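Home | Topics | Ask | Members | Log in

Family quiz night, how do you stop the same two people winning everything?

Omolara Okafor
Jul 10, 2021

So we do a quiz at our place when both sides of the family are over. Started as a bit of fun, now my brother-in-law and my oldest take every round and the rest drift off to the kitchen. I write the questions myself, mostly geography and old TV. Tried making them easier, that just made the fast ones faster. Tried teams, big argument over who got who.
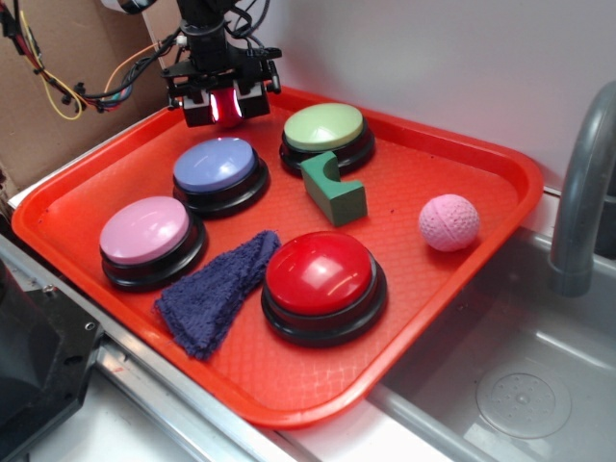

Buzzers on the tray

Youngest player is 9, oldest is my mom. Would like everybody to get a few points without it being obvious I'm fixing it. Any ideas? Need somthing before the next one in October.

3 comments

Angus Lockyer

Handicap them. Whoever won last time starts at minus 2. Done.

1 comment

Marion Dalgleish

We had the exact same problem. What worked for us, in no order:

Let people pick a category each before the night. My aunt picked hymns. She cleaned up.

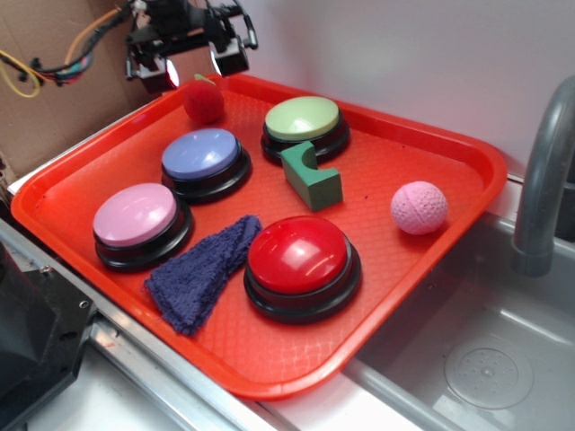

Red, pink, lavender-blue and light green

Wrong answer and you sit out the next 2 questions. Slows the fast ones right down, they buzz before they've even heard the thing. Read the whole question out no matter what.

Also do one round on paper. Everyone writes, nobody shouts, shy ones do great. Picture rounds same deal, baby photos of the family are good if you can get them off people in time.

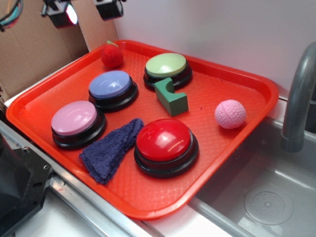 Four colors, one tray

Don't do estimate questions on the buzzer btw. How many jellybeans in the jar, that kind of thing. Paper only, closest wins. I once did a jar of 1000 beads and my uncle is still disputing it.

12 shares

Tanner MacLeod

Agree with Marion on paper. I'd go further and cut the number of questions, 40 is plenty for a night and most people are done before that.

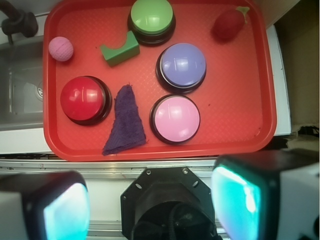

Teams can work, just don't let anybody choose. Draw names out of a hat and swap after the break so no one is stuck with the loud guy all night. One buzzer per team and take turns being the one who hits it. Call the teams by the button, so red, green, purple and pink, saves you the twenty minutes of people thinking up funny team names. And put your brother in law and your oldest on differnt teams obviously, hat or no hat.

Prizes small. Candy is fine.

2 comments | Share | Report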